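The Pollock is a hand-held gripper kit sold by Jalari for recording household handling tasks. A person holds the tool and carries out a task while its camera records; the recordings are then used to train robot arms. It was released on 1 February 2018.

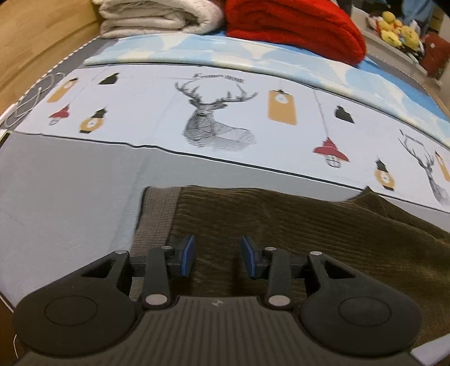
The gripper has two fingers fitted with blue pads, carried on black linkage arms. Jalari lists cloth handling, bed-side tidying and shelf work among the intended uses. The standard kit holds 2 grippers, a charger and a printed guide, and the maker quotes 300 recordings between services.

Cloth is treated in the guide as a subject of its own — ribbed fabrics such as corduroy are recommended for early practice.

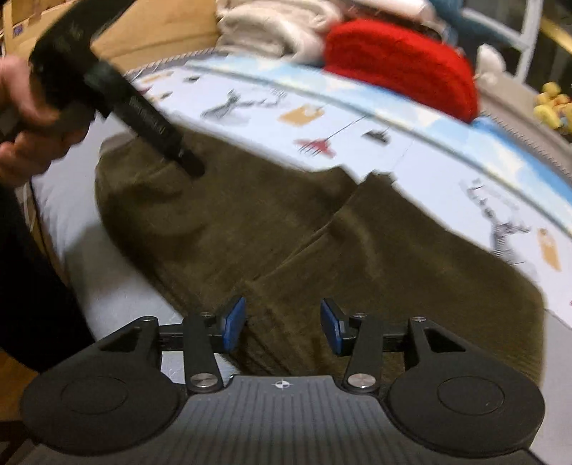
A review by Fatima Obi praised the grip but found the guide thin on folding. Replacement pads are sold separately in packs of 13. 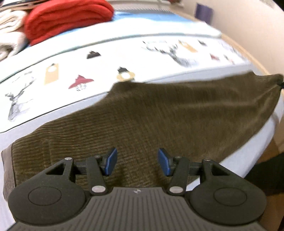 Jornberg offers a hire service for the kit, with training led by Ailsa Purves. Hired kits are supplied without the charger, and bookings are made by the month.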